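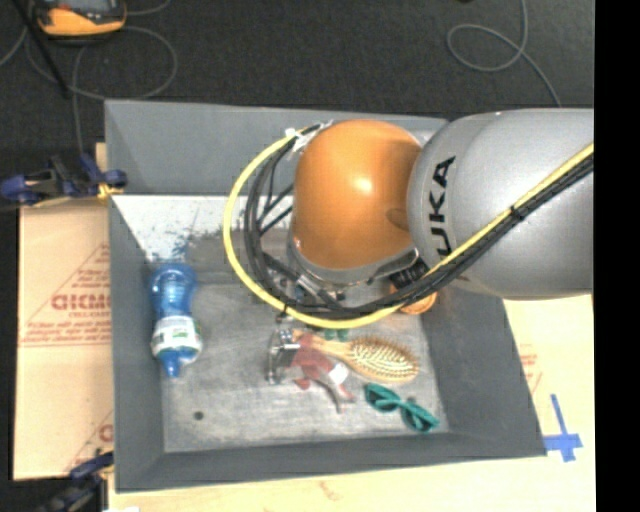 Orange joint over the gray bin, yellow cable looped around it.

Notebook > Thin films > Garnet run 18

December, 4:40 pm

Well, the big dip is back! I spent most of the morning convinced I'd lost it for good — the sweep on the Fekotley sample looked like a flat line with hair on it — and then Gun-woo Yoo wandered over and asked if I'd checked the magnet current. I had not checked the magnet current. The supply was sitting at 200 mA after last night's ramp-down, so I was looking in completely the wrong field range (two hours, gone).

Reset it, let it settle, swept again. Nice clean notch right where the copper stripes say it should be, and a second, shallower one next to it that I don't trust yet. Could be real, could be the edge of the film bouncing the wave back at us. Saved as file 2619.

Things I changed, so I don't forget:
- swapped the left antenna for the Wado one, the old one had a cracked solder joint
- five averages per sweep now, one was way too noisy
- put a dab of the black absorber on both ends of the film, but only on sample B

Sample A still has bare ends. If the shallow notch goes away on B and stays on A, I'll blame the edges and buy Gun-woo a coffee. He says he wants the good kind from Costa.

Still to do: order more garnet pieces from Skundodero (we're down to the chipped ones), redo the stripe spacing under the microscope, and write the field value on the whiteboard BEFORE leaving — yes, me too.

Leaving the A sweep running overnight, please don't touch the magnet.

Notebook | Samples | Protocols | Who's in
Contact the lab | © Spin Wave Bench | Back to top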